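Crash investigator explains how a road collision is reconstructed

2025-06-16

The collision reconstruction unit at Ramholm covers 700 miles of state and county road with three full-time investigators. Its senior investigator, a former patrol officer, agreed to talk about how a serious crash gets worked from the first call to the final report, on the condition that the interview not touch any open case and that no staff be identified.

The work starts with the road surface. "Vehicles get towed, and a tow yard will hold them for you," the investigator said. "The pavement has to be reopened. Tire marks, gouges and fluid trails are gone or contaminated within hours of traffic going back over them, so those get documented first."

A gouge, the investigator explained, is cut by metal under the vehicle at the moment of greatest force, and it usually fixes the point of impact more reliably than debris does. Glass and plastic keep moving after the crash and can end up well downstream of it. 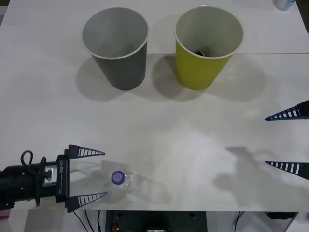 How long does a road stay closed after a fatal crash? Three hours is the unit's target on a two-lane road in daylight, and the actual time depends mostly on the number of vehicles and how far apart they came to rest.

That target was set in April, after the unit replaced its older total station with a laser scanner. The scanner is placed at several positions along the road and records the surface as a set of measured points. The separate scans are then joined at a desk.

"The old way was one person holding a prism on a pole and another person at the instrument, one point at a time," the investigator said. "You decided in the dark which points mattered. If you left one out, it stayed out."

Speed is the figure most people ask for, and the report normally gives it as a range. The unit works it out two ways where it can. The first uses the length of the skid marks and the measured drag of the road surface, which is taken with an accelerometer in a test vehicle on the same stretch. The second uses momentum — the mass of each vehicle, the angle it came in at, and the angle and distance it left at.
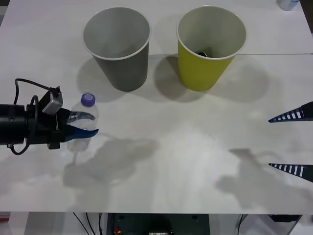
Motorcycles make the momentum method harder. A motorcycle is light compared with a car or truck, so a small error in the heavier vehicle's departure angle produces a large error in the motorcycle's calculated speed. The rider also separates from the machine, and the two have to be treated as separate masses with separate rest positions.

"We had a case on the Leltberg road where the calculation gave us a range so wide that it was no use to anyone," the investigator said. "We wrote that in the report. The speed section says it could not be determined, and it explains the inputs."

Data recorders have filled part of the gap. Most newer passenger vehicles store a few seconds of speed, throttle and brake data when an airbag deploys. Few motorcycles store anything comparable. The investigator said a recorder reading is always checked against the physical evidence, as wheel speed and vehicle speed are different things once a wheel is locked or off the ground.
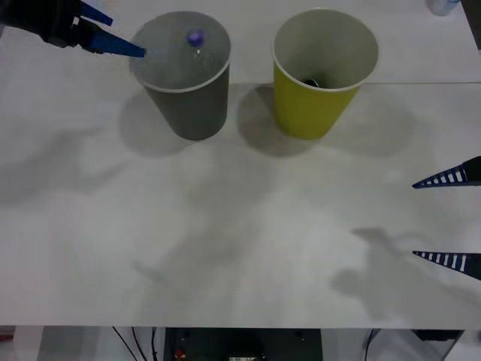

Heavy trucks are handled separately. The engine control module may hold a record of a hard braking event, but on some models that record can be overwritten if the engine is restarted. The unit's written instruction is that a truck involved in a fatal crash is not to be started or moved under its own power until the module has been read. Brake adjustment is measured at every wheel before the tow.

A completed file runs to 500 pages in a complex case, most of it photographs and scan output. The text is much shorter. It goes first to a second investigator, who repeats the calculations from the raw measurements without seeing the first set of results. If the two disagree, both sets stay in the file.

The unit closed 49 files last year. The investigator would not say how many led to charges. "That decision is made in another office. Our report says where the vehicles were, which way they were going and how fast, if we know."

Asked what would help most, the investigator named staffing, then storage. Scan data is kept until every appeal has run out, and the unit's server at the Nirkodley annex is close to full. A request for a replacement is in the next county budget.

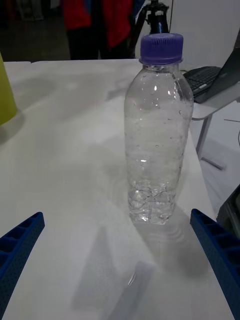

A clear plastic bottle with a purple screw cap.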